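Kastasura Kitchen Arm Build Guide
Section 7: Setting up the counter and teaching the first reach

OK, if you made it through Section 6 your arm is bolted down, the Brodar controller boots, and the joints hold themselves up when you let go. Nice! Now we get to the part I like best, where it has to work in an ordinary kitchen with ordinary clutter in it. Set aside an evening. My first try took nearly 2 hours, and a good chunk of that was me hunting for a cable tie.

I wrote these steps for the Molefe joint kit with the Pleleck control software, the same setup I've used all through this guide. If you swapped in different joints, your menus will still match but your speed numbers won't.

Before you start

You'll need:
– the arm, mounted and homed
– a laptop with Pleleck open to the Workspace tab
– a tray or board with a raised rim
– a few light things to practice on (fruit is great)
– painter's tape and reusable cable ties

CAUTION: Keep the stop button where you can slap it without reaching past the arm. Mine sits by the laptop, and I've used it more than I'd like to admit.

CAUTION: Unplug anything that heats up inside the arm's reach before you turn the joints on. A loop of robot cable can snag a lever or a handle on its way past.

Set up the workspace

1. Put the tray where you want most of the action to happen. I go for the middle of the counter. Tape two corners down from underneath so it can't creep while you're teaching.

2. Push the tall stuff to the back. Jars, canisters and cereal boxes can all stay out, they just need to stay put. Pleleck stores them as no-go blocks in step 5, and if you shift one later you get to do that step over. (Ask me how often I've moved the cereal.)

3. Check your cables. Swing the arm by hand, joints off, from one end of its range to the other. You want enough slack that nothing pulls tight, and loops small enough that they don't sweep the counter. Tie them at the base first and work outward.

4. Turn the joints on and set the speed limit to 17 percent. Yes, it's slow. Leave it there until you've finished this whole section.

5. In the Workspace tab, hit Add Block and jog the arm to the corners of each thing you want it to stay clear of. Give everything a little extra room, especially anything with a handle sticking out.

6. Jog to a parked spot beside the tray, save it as HOME, then jog in over the tray and save that as REACH. Go in small steps and watch the cables the whole way. 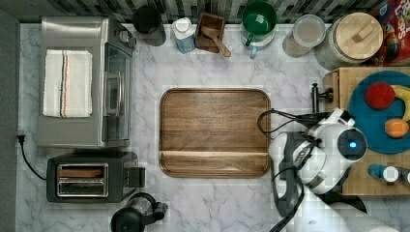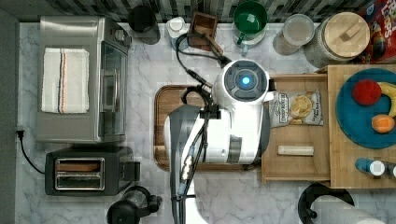
My counter, first with the tray in clear view and then with the arm out over the board.

7. Run HOME to REACH and back a few times with the gripper open and no fruit involved. Listen as well as look! A tick or a scrape usually means a cable tie is rubbing on a housing.

NOTE: If the arm stops halfway and Pleleck says "path blocked," one of your blocks is probably too fat. Open it, trim the side that faces the tray, and run the move again.

Tune the reach

8. Open the move settings and find Settle Time. The default is 1,000 milliseconds and I'd keep it for now. Shorter looks snappier, but the gripper tends to wobble when it gets there.

9. Lower REACH a bit at a time until the gripper is just above the rim of the tray. Save it. Don't let the rim touch the fingers, or the controller will read the bump as a grab.

10. Put one piece of fruit on the tray and run the move once more, still at low speed, with your hand on the stop button. You're only checking clearance, so leave the gripper open.

11. Save the whole thing under a name you'll recognize in a month. I have four files called "test" and I regret every one of them.

When you're finished, send the arm back to HOME before you cut power. It sags a little when the joints let go, and you want it sagging over bare counter. Picking things up starts in Section 8, and you'll need the finger pads from the small parts bag for that.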